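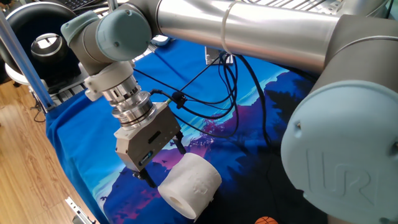
A reader in Uvville wrote to say that embossing is the oldest trick in the paper aisle, and that the quilted stuff she buys runs out two days sooner than the plain kind ever did. She wanted to know if we'd noticed. We had, more or less, which is how I came to spend most of September thinking about toilet paper.

The pattern pressed into a roll is sold as softness. Maybe it is. It also puffs the sheet up, so a roll can look fat on the shelf with less paper wound around the core. Squeeze one in the store and you'll feel the give. Plekik calls this "cloud loft" on its wrapper, and I have yet to find a person who can tell me what a loft is.

Then there's the arithmetic. A pack from Zendex promises that 4 rolls equal 11. Eleven of what? The small print says "regular rolls," a size Zendex doesn't sell and which I couldn't find in any of the stores I tried. Louro skips the multiplication and prints a sheet count, which I'd applaud if the sheets hadn't gotten narrower since my last pack. The big Louro bundle advertises 3000 sheets in letters you can read from the parking lot. The width is on the bottom, next to the recycling mark.

I did try the fancy ones at home. The embossed roll was nicer to hold, I'll give it that, and it was gone by the weekend. The plain one sat there looking cheap and kept going. My household has 60 opinions on the subject and they all come down to whoever has to go get the next pack.

If you want to compare, ignore the roll math. Find the total square feet, divide the price by it, and bring your glasses. Some store tags do the division for you, though two of the ones I checked used different units on the same shelf.

By the Home Desk, September

Contact us | Copyright Home Desk, all rights reserved | Back to top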